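Last updated: November

So I finally have opinions about laundry. I know, I know. But when you move from a place with a shared machine three floors down to a place with your own washer, you get a little giddy, and I've been doing tiny loads like a person with no water bill (the water bill has since arrived, hello, $126).

My old system was one giant hamper in the corner of the bedroom that I ignored until I ran out of socks. Then came the Great Sunday Haul, four bags, two trips, and a lot of muttering in the elevator. My friend Melati Liew used to time me. She does her wash on Wednesday nights and has done so since college, and she is very smug about it.

What I do now is smaller. Each kind of thing gets its own turn — towels, dark stuff, the white shirts I keep buying and shouldn't, and then anything red all by itself. I learned the red rule back in Toststead with a pair of gym shorts and a set of pillowcases that came out the color of salmon. I still have the pillowcases. They're fine! They're guest pillowcases now.

The other change is the basket. I had a tall one from Hurkell with a lid, and things went in there and died. A low, open one is so much better. I can see what's in it, I can carry it with both handles without bending my wrists all weird, and the holes in the sides let gym clothes breathe a bit before I get to them. I park it on the floor right in front of the machine and load straight from there.

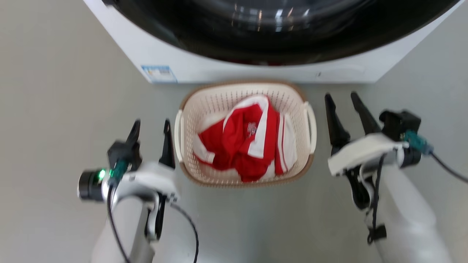
Red load, up next. Basket in its usual spot.

Sports stuff gets turned inside out, cold water, the 900 spin and no softener. I used to pour softener on everything and then wonder why my running shirts smelled like a wet dog by mile two. Stripes and trim I worry about a little, so I toss in one of those color catcher sheets and pull everything out as soon as the machine beeps.

Next I need to figure out where to hang it all. The folding rack from Ernora wobbles, and the bathroom door can only hold so many hangers. If you've got a drying setup for a small apartment that you love, please tell me in the comments!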